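Pyo and the patterned wallpaper: a grumble

9 January 2025

I've been putting off writing about Pyo because I know people who like it, and because the numbers look good, and because I have been wrong about this sort of thing before. But I keep being asked, so.

For anyone who hasn't followed it, Pyo is a training recipe for two-armed tabletop robots. It came out of the group at Kadilstead last April. You collect demonstrations by steering the arms yourself, as everybody does, but you do it in a small walled booth and you change the walls and the floor mat between batches. The claim is that a policy trained against loud, busy backgrounds learns to ignore them, and will then work on a plain desk, or a cluttered one, without any further data. The write-up reports results on paper and stationery, which is a sensible choice. Paper bends and slides, and two sheets lying on top of each other are a nuisance even for me.

I like the question. I'm much less sure about the answer, and most of my doubts come down to how the thing was tested.

Take the headline comparison. The baseline was trained on Stosier, the older set recorded over a grey bench, and Pyo was trained on 238 new demonstrations in the patterned booth. Pyo wins, and comfortably. Fine, but two things changed at once. The backgrounds got busier, and the demonstrations were also newer, recorded with different grippers by people who had already had a year of practice at steering. If you handed me fresh data from better drivers I'd expect an improvement whatever was on the walls. The obvious control is the same drivers, the same arms, the same paper, and bare walls. It's missing. There is a line in the appendix saying it was "left for future work", and I read that line several times to make sure I hadn't skipped a table.

I did go and see the setup, and I'll say plainly that it is tidy work. The booth is small, everything is bolted down, and the task on the mat is a proper one.

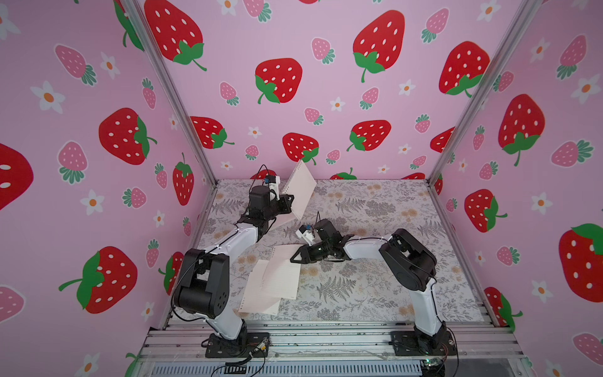
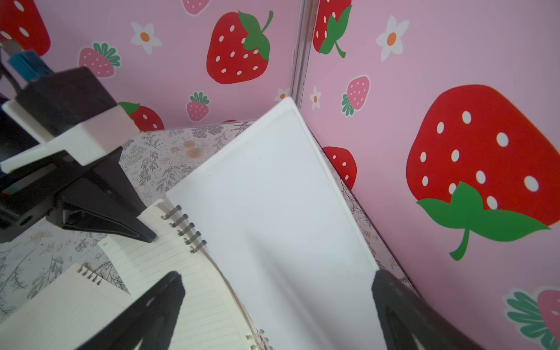

The strawberry walls with the botanical mat, at the paper and notebook end of the task list.

Standing next to it changed my mind on one point. I had assumed the patterns were a gimmick, and they do make life harder in at least one respect. The mat is pale with fine grey sprigs all over it, and lined paper is pale with fine lines all over it. Look at a sheet from above and you can see why a vision model might struggle to say where the paper stops. So the difficulty is real. Whether training on it teaches anything general is a separate matter, and that's where I part company with the write-up.

My second complaint is about variety. "Diverse backgrounds" sounds like hundreds. Count the combinations of wall and mat and you get 23, and they were all put up in the same booth, with the same corners and the same metal posts in the same places. A network that wants to cheat doesn't need to read the wallpaper. It can learn the posts. When they moved to the plain desk for the transfer test they took the arms and the mounting plates with them, so the spacing between the arms stayed put too. I'd love to see what happens if you shift one arm along by the width of a hand. My guess is that the score drops a lot, but it's a guess, and I'd be pleased to be shown up.

Third, the scoring. The transfer result rests on 35 trials. A trial counts as a success if the sheet "ends in the target area", with no mention of what state it's in. I have seen a robot put a sheet of paper in a target area in a condition I would not hand to anyone. Creases ought to count. So should sheets dragged along by accident when only one was wanted, and that must happen all the time when they overlap.

Thirty-five trials is also just not many. I did the sums on the back of an envelope and the ranges for Pyo and the baseline overlap more than the bar chart would have you think (the chart has no error bars, of course).

What would bring me round? The bare-wall control, first. Then the same policy run by another lab on another frame. The people behind Flondura have offered their rig for this, and it has no walls at all, so it would be a fair test. Kadilstead say they are interested. They have also released the full recordings, failures included, and that deserves credit, as plenty of groups with grander claims have released nothing. I've downloaded the lot and got as far as batch 2. It's slow going and my disk is nearly full.

If you've trained anything on the Pyo data yourself, the comments are open. I'm most interested in runs where you blurred or masked the walls and nothing much changed, or where everything fell over. Please say how many trials you did.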